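Agency open day at Brelitz, 8th March

Brelitz opened its offices to client-side marketers for the day, and 293 people had signed up. I went because our contract with Minton ends in June and we will be asking other agencies to pitch.

The morning was a tour of the planning and media floors, in groups. Ours ran late, so we got only a few minutes with the media buyers. They were open about fees, though, and handed out a rate card with the hourly costs by grade.
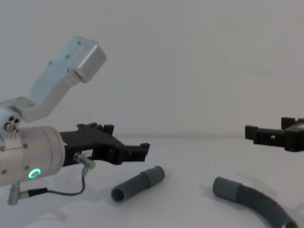 Silver arm at a white table.

After lunch there were 4 short talks. The best was on the Lallus account, a paint brand with 751 stockists, and how the brief was rewritten twice before any creative work began. The session on reporting was mostly slides we had seen online.
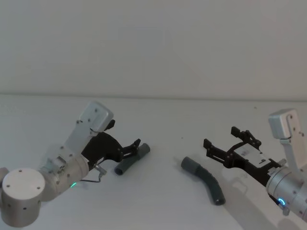 Two grey plastic pipe pieces between the arms.

Questions were kept to the end. I asked who would work on an account our size - a director and 2 account managers, they said. Ngubane holds a similar day in June and I have put our names down.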